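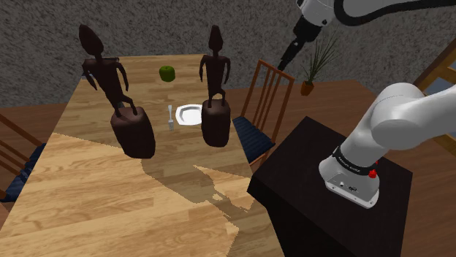 *Two carved figures on a dining table.*

# Putting a new connector on RG-8X coax

Water gets into the outdoor end of a feedline sooner or later. If your SWR has been creeping up on one band after another, cut the old PL-259 off and look at the braid. Bright copper is fine. If it's dark or green, keep cutting back until it's clean.

You need a soldering iron of 80 watts or more, rosin-core solder, a sharp knife, a PL-259 with the reducer for RG-8X, and a meter. I use the silver-plated Birkudon plugs. The nickel ones don't take solder well.

1. Slide the coupling ring onto the cable, threads facing the cut end, then the reducer. Everybody forgets the ring once.
2. Strip 3/4 inch of outer jacket. Score it lightly and bend the cable to open the cut so you don't nick the braid.
3. Comb out the braid and fold it back over the reducer. Trim it so none reaches the threads.
4. Strip 5/8 inch of the center insulation. Tin the center conductor with a thin coat.
5. Push the plug body on and screw it down over the reducer until it's tight. Look through the holes – you should see braid in all of them.
6. Solder the holes first, then the tip. Let it cool before you move it.
7. Screw the coupling ring forward over the body.

Now check with the meter. Center to shell should read open with the far end disconnected and no antenna attached. Short the far end and it should read close to zero.

Once it's back on the antenna, wrap the joint with 2 layers of stretchy rubber tape, working from the bottom up, and cover that with vinyl tape. Leave a small drip loop below the connector.

I did mine in March and will look at the tape again next spring.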